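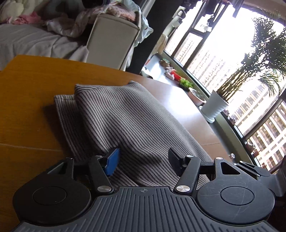
The Flolby gripper over a folded striped cloth, blue fingertip on the left, black one on the right.

Flolby folding set, README

Hi! I'm Sumathi Marar, and this is the data that came out of my home-built hand gripper, which I call Flolby (my kid named it, don't ask me to spell it any other way). If you only want the files, skip down to "What you get." If you're thinking of building one yourself, read the whole thing, I put my mistakes in too.

Why cloth

I started out with mugs and got bored fast. Cloth is so much more fun! It bunches up, it slides, and two grabs are never the same. Ravindran Naidu from our shared workshop kept telling me to stick with boxes, and he's probably right if you want tidy numbers.

What you get

There are 535 clips, all recorded in my apartment by one person (me) holding the gripper by hand. Most are folding or straightening, and 70 of them are plain pick-and-place if you need something easier to start with. Each clip sits in its own folder with the video, a finger opening track and a notes file. The notes are in my own shorthand, so "fld" is fold, "slp" is slip and "meh" means I wasn't happy with it but kept it anyway.

The build

The linkage arms are my third try. The first pair flexed, the second pair squeaked (loudly, you can hear it in some of the October clips, sorry). The blue textured tip and the black ridged tip are different on purpose. I wanted to compare how they hold on fabric and then got attached to the mixed pair. Meenakshi Panicker printed the blue ones for me and has the files if you ask nicely.

Check the pivot screws before every session. I go over mine again after around 300 squeezes, and I still lost one under the bed.

Known problems

Lots of daylight. I record by big windows, so glare comes and goes, and the lens bends straight edges quite a bit. Calibrate for that before you trust any distances! Finger opening also drifts in the longer clips, and I haven't fixed it yet.

Using it

Go ahead, use it for whatever you like, just mention Flolby somewhere. If you find a mislabeled clip, send me the folder name and I'll fix it in version 2.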